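Skorngate Archery Range: Progress Report to the Anport Sports Fund
Report date: 16/04/2018
Period covered: second reporting period of the grant

Summary

Work on the outdoor range at Skorngate is on programme. The shooting line has been relaid, the rear safety netting is up and tensioned, and 44 of the 54 beginners' places funded under the grant have been filled. The main item outstanding is the indoor lane lighting, where delivery of the fittings has slipped. No change to the total award is requested.

Outdoor range

The shooting line was lifted and reset after the drainage contractor, Schnyder, finished the land drain along the eastern side. The line is now level across its full width, and water no longer stands behind lanes 5 and 6 after heavy rain. Distances have been remeasured by steel tape from the new line and permanent pegs set flush with the turf.

The rear netting was hung in the second week of the period. It was supplied slightly longer than ordered and the surplus has been folded under and weighted along the ground — a better detail than the one drawn, as low arrows were previously passing beneath the old net. The posts were set in concrete and have shown no movement under wind load.

Foam bosses replaced the straw ones on all lanes. The straw bosses had gone soft in the centre and were letting carbon shafts through to half their length. Two have been kept for the clout field.

Equipment

The grant paid for take-down recurve bows in three limb weights, left- and right-handed. All have been numbered on the riser and entered in the equipment log with draw weight at 28 inches, brace height and date of last string change. Measured draw weights were within 3 per cent of the marked figures, except for one pair of limbs which was returned to the supplier and exchanged.

We ordered 200 aluminium arrows in two spine grades. Losses have been higher than forecast, mostly through bent shafts and pulled inserts. Straightening is done in house. Points are now refitted with hot-melt glue only, so that they can be removed without damage to the shaft.

Clubroom

Floor sealing is complete and the bow racks are fixed to the long wall. The kitchen corner falls outside the grant and was paid for from club funds. 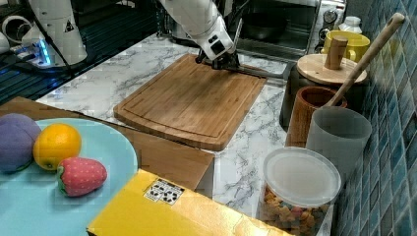
Indoor lanes

The backstop curtain and its track are installed. Lighting is not. The Citutine fittings specified in the application were held up at the supplier, and the electrician's visit has been moved to June. Indoor sessions continue under the existing tubes, with shooting limited to the four lanes nearest the door, where light on the target face is adequate.

Actions for the next period

Fit and test the lane lighting.
Fill the remaining ten beginners' places.
Repeat the draw weight check on all club bows.
Submit the Schnyder final invoice with the next claim.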